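Home Accounts Transfers Cards Rates Help

Clarkska Multi-Currency Account

Last updated: 12/06/2025

The Clarkska account from Honavberg holds several currencies under one login. You can receive money from abroad, keep it in the currency it came in, and convert it when you want to. It is meant for people who get paid in one country and pay bills in another, and for anyone who sends money to family on a regular schedule.

You can open an account online. There is no branch visit and no minimum opening deposit. Most applicants need a government photo ID and proof of address, and we will write to you if we need anything else.

What you can hold

The account supports 16 currencies. Each one has its own balance and its own statement. You can turn a currency on or off from the Balances screen, but you can't turn one off while there is money in it. Move the money first, then switch it off.

Account details for receiving transfers are available in US dollars, euros, and pounds. For the other currencies, the sender uses the international details shown under Receive.

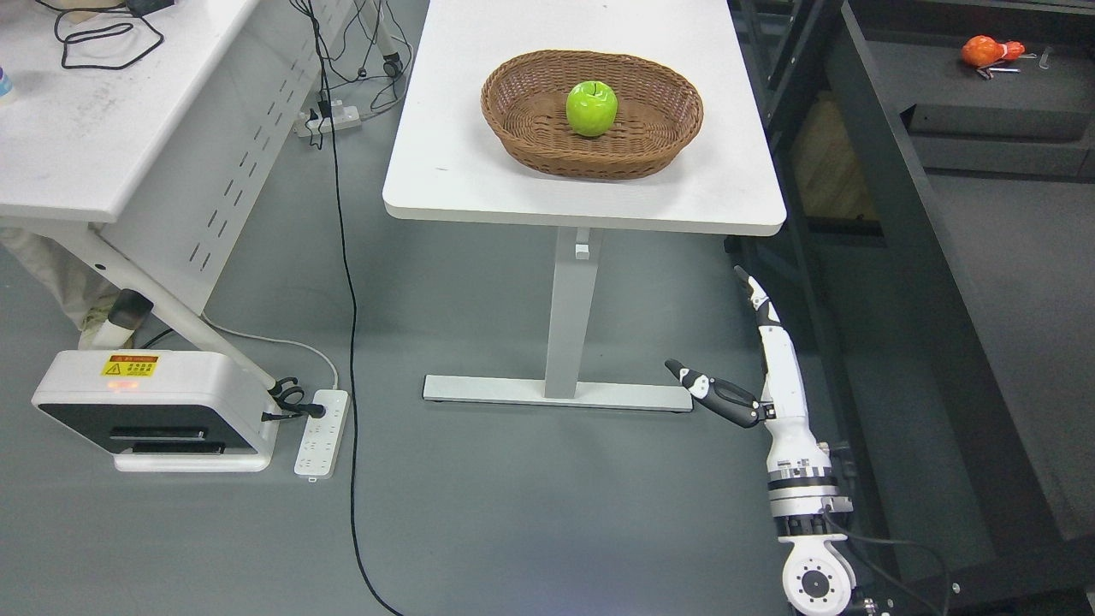 Fees

Opening the account: free
Monthly fee: none on the Standard plan
Incoming transfer, US dollars: free
Incoming transfer, all other currencies: $2 each
Outgoing transfer: 50 cents plus the conversion margin
Replacement card: $6

The conversion margin is shown on screen before you confirm — it is listed on its own line and is not folded into the rate. Once you see a quote, it stays good for 61 seconds. After that the screen refreshes and you get a new one. The bank on the other end may take its own fee. We can't see that fee ahead of time and it is not part of our quote.

Transfer limits

New accounts can send up to $900 per day. You can ask for a higher limit after your first completed transfer. Go to Settings, then Limits, and choose the amount you need. We may ask where the money comes from. A pay stub, a sale contract, or a bank statement is usually enough.

Limits are counted in US dollars no matter which balance you send from.

Standing transfers

You can set a transfer to repeat weekly, every two weeks, or monthly. The rate is taken on the day each transfer goes out. If there isn't enough money in the balance, we try again the next business day and then skip that payment. A skipped payment does not cancel the ones after it.

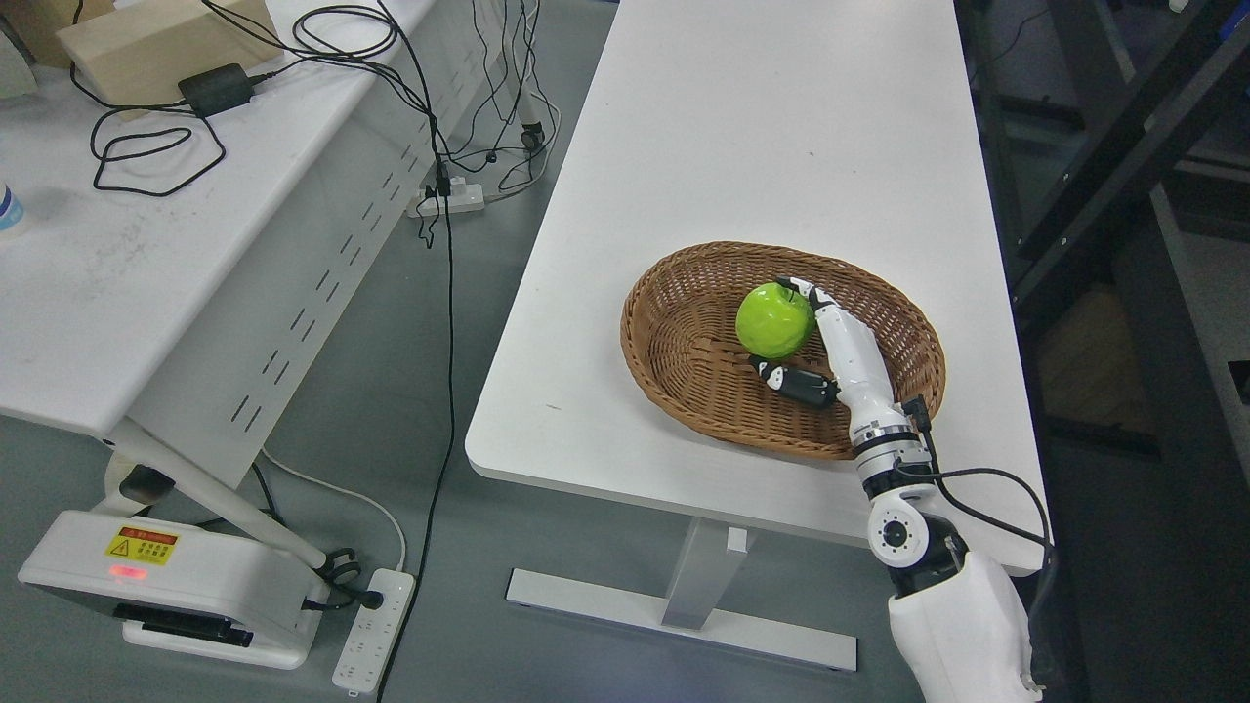 Green apple in a woven basket.

Moving from Sitida

Customers who still have a Sitida Travel account can move their balance over without a fee. Sitida Travel closed to new customers in April. Your old card keeps working until the date printed on it, but it can't be renewed. Saved recipients carry over. Standing transfers do not — you will need to set those up again.

Business use

The Clarkska account is for personal use only. Sole owners and small companies should look at Holmgren Business, which adds invoices, batch payments, and more than one user.

Closing the account

Empty every balance, then choose Close Account under Settings. Statements stay available to download for a year after closing.

14 shares 3 comments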